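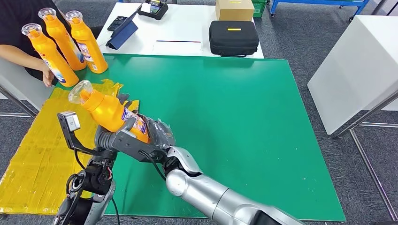 Reijo Saarela wrote to me after my last talk that small shops lose more money at the back door than at the front, and he asked why I spoke only about customers. I thought about his letter for a long time. So this evening I speak about the back door: how goods come in, where they are put, and how they grow old there.

(Slide 1. Wait until people have found a chair. Speak slowly.)

My shop in Ellotitz sells things for the house: cleaning products, glue, lamp oil, candles, string. When I took it over I received the keys and a handwritten stock book. The book said we had 850 different articles. I counted for two evenings and came to 1,451. The difference was not theft. It was old stock which no person had written down, or which had been written down under a different name.

(Slide 2. The label question.)

Please ask the room: who has a bottle at home and does not know how old it is? Let them raise their hands. Then go on.

A bottle has a front label for the buyer and often a small code for the maker. The shopkeeper needs a third thing, the day on which it came into the shop. We write it with a grease pencil on the bottom. Month and year are enough. I tried stickers first, but they fell off in the cold store room, and in August the glue became soft and they moved to the neighbouring bottle.

(Slide 3. Old in front.)

All of you know this rule, and I also knew it. But on a Friday afternoon, when the delivery stands in the corridor, one pushes the new boxes in from the front and goes home. I did it for years. What helped was to move the shelf away from the wall, so that we fill it from behind. It cost us a narrow passage and one broken lamp.

(Tell the Duggan story here if there is time. If not, go to slide 4.)

Duggan is the wholesaler for our valley. Once they sent me 14 cartons of floor polish in place of 14 bottles. I did not open the delivery note until the driver was gone. Duggan took back the most of it, but the telephone calls lasted longer than the polish would have lasted. Since then we read the note while the driver still drinks his coffee.

(Slide 4. What to do with the slow articles.)

I keep one list for things which did not sell in a year. We do not hide them in a basket at the till. I ask first if a neighbour shop can use them. The ironmonger in Wemanel took all my lamp wicks and gave me clothes pegs, and both of us were content.

Do not order again only because the shelf looks poor. A gap of one hand is permitted. My wife disagrees with me on this point and she may say so in the discussion.

(Slide 5. Leave it on during the questions. Remember to thank the library for the room and to switch off the heater.)

If somebody asks about computer programs: I have used only one, it was called Jetside, and I returned to paper after the second winter. I cannot compare.

Comments (3)

Marketstall_Jo
We have the same trouble with grease pencil on dark plastic. White works better than yellow for us.

peg and line
Did the shelf need fixing to the floor after you moved it? Ours wobbles when it is full.

Reijo Saarela
Thank you for the answer to my letter. I would still read the delivery note before the coffee.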